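Talk notes: eating at your desk (and how we got people to stop)
Slot is 19 min incl. questions. Water on the lectern!! Don't rush the start.

1. Open
Hi, thanks Zuzanna for the intro. Ask for hands: who ate lunch at their desk yesterday? Wait. Let them laugh. Put my own hand up.

2. Where it started
Akanda office, December, everybody behind. Lunch room had 6 chairs and a broken blind. People took one look and went back to their screens. Same at Mivivar when I called over there.
Þórey Kirkegaard's survey, almost 3,000 replies. Main point only: people don't skip the break because they're busy, they skip it because there is no place they want to sit. (Say her name slowly, THOR-ay.)

3. The creep
Starts with a coffee. Then a yogurt. Then crackers in the drawer, then a bowl, then the good hot sauce. Pause here. Desk turns into a kitchen, work happens in whats left over.
Food and containers on the mat, lamp at the back corner:
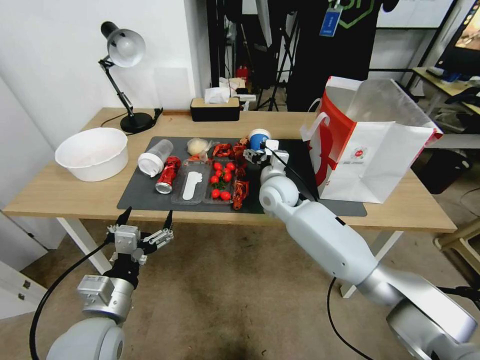
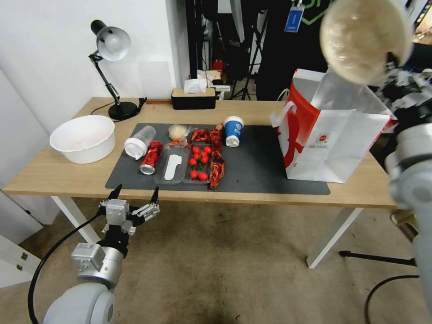
4. What it costs
Keep short, they know this part. Crumbs, smell, the 3 pm slump. Bigger one: you stop talking to people outside your team. Tell the soup story (Jutum, the keyboard, the loaner laptop). Do NOT say whose laptop.

5. What we tried
- Ban on hot food at desks. Bad idea. Lasted 11 days, people ate in thier cars.
- Free fruit in the lunch room. They took it and left.
- Long table, real plates, no meetings booked 12 to 1. This one worked. Managers had to go first, every day, the boring part.
- Famix copied the table but kept the noon meetings. Nothing changed. Zuzanna can back me up on this if asked.

6. Push back I'll get
"I like eating alone." Fine! Two small tables by the window, no one bothers you.
"We have no space." Borrow a meeting room for the hour. Tape a sign up.
"My boss eats at her desk." Yes. Start there.

7. Close
One ask: block noon tomorrow, bring one person. Then questions. If quiet, ask the front row what they had for lunch.
Handouts by the door, sign up sheet too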